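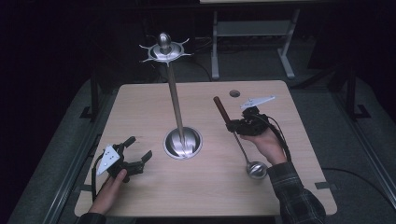

By Waraporn Thongsuk, Zevilbridge Lunch Club
28 Oct 2018

Filed under: Grant reports / Food and older people

Dear Sohail,

You asked for a progress report of one page, in plain words, with no "journeys" in it. I'll do my best.

The lunch club has now run for 14 weeks in the Istutside hall. We promised you 40 regular diners by the end of September and we have them, though they are not the 40 we promised. The plan was for people living alone on the Pongsiri estate. Most of those who come live two streets further off, in pairs, and heard about the pudding. Lizeth Montoya has been knocking on doors on the estate itself and five new people have started coming on Tuesdays as a result. One of them says he is only there to keep an eye on us.

Up to last week we had served 1482 meals. Soup does best. The lentil bake did not do well, and I have been asked in writing to retire it. Uthai Rattanakul has taken over the menu and moved us to a big pot of something plus bread, served at the table. It costs less per head and people stay longer, mostly to argue about the seasoning.

Money. We are under on food and over on heating, and I would like your permission to move one into the other before November. The hall boiler is a Bralletti and parts have to be sent for. When it works it is very good. Verna Lindqvist has a quote for the repair and will forward it separately, as it made me want to lie down.

Transport is the part that has not gone to plan. The minibus we share with the day centre is free on paper every Tuesday and Thursday. In practice it is free on Thursdays. We have used taxis for the rest and kept every receipt - they are in the blue folder, in no order I could defend.

For the next quarter we mean to:
- add a third lunch, on Fridays, if the heating is settled
- find a driver of our own
- ask diners again what they want, and this time leave more room on the form

You are welcome to visit. Come on a soup day.

Waraporn

Contact the lunch club | © Zevilbridge Lunch Club | Back to top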